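September, past eleven at night

Well, the Grutari trial has officially eaten my week. I came home smelling like the shop and Shahab Ghasemi is still texting me about it, so I might as well write it down while I'm wound up.

The deal is 3045 a month for the bin picking package, which gets us the gripper, the software and somebody at Semaan to yell at on the phone. The arm we'd have to supply ourselves. Walid Karaki thinks that's steep. I thought so too until I spent the afternoon over at Ondcombe with it, and now I'm wobbling.

Setup was way less painful than the Fundlow kit we tried in the spring (still mad about that manual). I had the first pick going in 40 minutes, and 7 of those were me hunting for a hex key that was in my own pocket. Teaching it the bars is kind of fun! You tell it which ones you care about, the software chews on that for a bit, and off it goes.

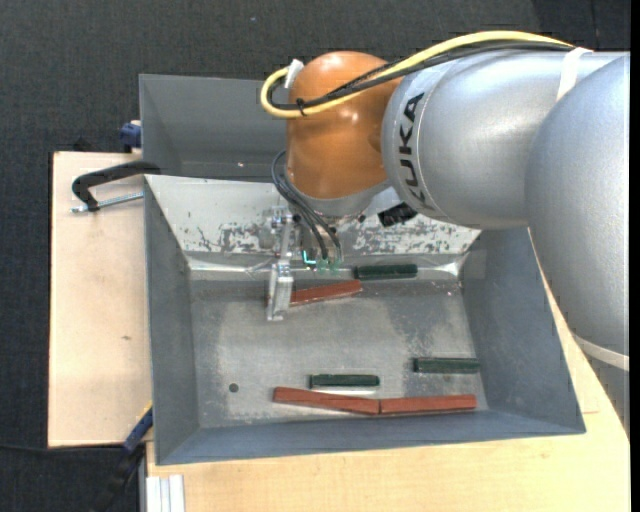
Reddish-brown bars and the shorter green ones, KUKA arm over the bin.

I ran 135 picks before dinner. Most were boring, in a good way. What bugs me is the stuff lying right up against the walls - it gets fussy there and backs off, and then you stand around waiting for it to make up its mind. Shahab says there's a setting for that. There's always a setting with Shahab.

Also the bin slid on me once, early on, so I got serious about clamps.

Walid wants an answer before the quote runs out. I'm leaning yes, but only if Semaan throws in the second finger set, and I want that in writing this time. Need to call them first thing. And bring my own coffee, theirs is awful.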